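# Setting up a towed-array display in Dudix

The steps below cover building a passive sonar waterfall display in Dudix from recorded towed-array data. They apply to the desktop build. The shipboard console build has the same menus but locks the array geometry, so skip step 2 if you are working there.

You need:

- Dudix with the Ccori beamforming plugin enabled
- a multichannel recording in raw or WAV format
- the array sheet for the recording (hydrophone count, spacing, tow cable length)
- the own-ship heading log, in CSV

The practice recording used here is the Vetutia exercise track. It runs for 30 minutes and contains one surface contact and one submerged contact.

## 1. Import the recording

Open **File > Import > Acoustic** and select the recording. Dudix reads the channel count from the header. If the header is missing, enter the count by hand from the array sheet. A wrong count does not raise an error. It shifts samples between channels, and the display fills with diagonal streaks.

Set the low-pass filter to 500 Hz before you confirm. The filter is applied during import and can't be changed later without importing again.

## 2. Enter the array geometry

Go to **Array > Geometry** and fill in the spacing between hydrophones. Use meters. Then enter the tow cable length, measured from the stern to the first hydrophone – the sheet may also list the length to the array center, and the two are easy to mix up.

Leave **Shape** set to Straight for now. The array bends during a turn, and bearings taken at that time will be wrong whatever you enter here. Step 5 deals with turns.

Save the geometry under its own name. Dudix stores it apart from the project, so it can be loaded again for any recording made with the same array.

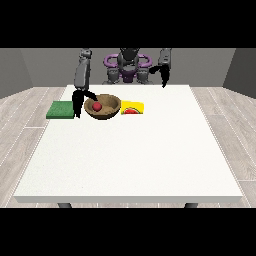
## 3. Load the heading log

Open **Own Ship > Heading** and load the CSV. The file needs two columns, time in seconds from the start of the recording and true heading in degrees. The Vetutia log has 3,385 rows. Check the row count in the status bar after loading. If it is lower, the import stopped at a blank line. Delete the line and load the file again.

Magnetic headings must be converted first. Dudix has a variation field, but it applies a single value to the whole file.

## 4. Build the waterfall

1. Open **Display > New > Bearing-Time**.
2. Set **Beamformer** to Ccori.
3. Set **Averaging** to 7 seconds.
4. Set **Bearing reference** to Relative.
5. Press **Run**.

The newest data appears at the top. Contacts show as bright traces running down the display. Own-ship noise shows as a wide band near the bow bearing and stays there through the whole recording.

Longer averaging brings out weak contacts but smears any contact whose bearing changes fast. Keep the value above for the first pass and adjust it afterward.

## 5. Mark the turns

Switch **Bearing reference** to True. Real contacts now keep a smooth trace before and after each turn. During the turn itself, the traces break up while the array swings into line.

Select each broken section with the range tool and choose **Mark > Unstable**. The tracker ignores marked sections. Leave a margin after the heading settles, as the array takes longer to straighten than the ship takes to steady up. A longer tow cable needs a wider margin.

## 6. Resolve left and right

A single line array can't tell port from starboard. Every contact produces two true bearings, one on each side of the array, and Dudix draws both.

Compare the two traces across a turn. The real one lines up on both legs. The false one jumps. Right-click the false trace and choose **Reject side**.

If both traces appear to line up, the turn was too small. Use a later one.

## 7. Export

Choose **File > Export > Track**. The Susamov format keeps the unstable marks and rejected sides. Plain CSV drops them, so anyone opening the CSV will see the turn data as if it were good.

## Common faults

**The display is blank after Run.** The plugin is installed but not enabled. Check **Tools > Plugins**.

**All bearings are mirrored fore and aft.** The channels are numbered from the tail. Tick **Reverse channel order** in the geometry window.

**Traces drift slowly in True mode.** The heading log and the recording start at different times. Enter the difference under **Own Ship > Time Offset** and run the display again.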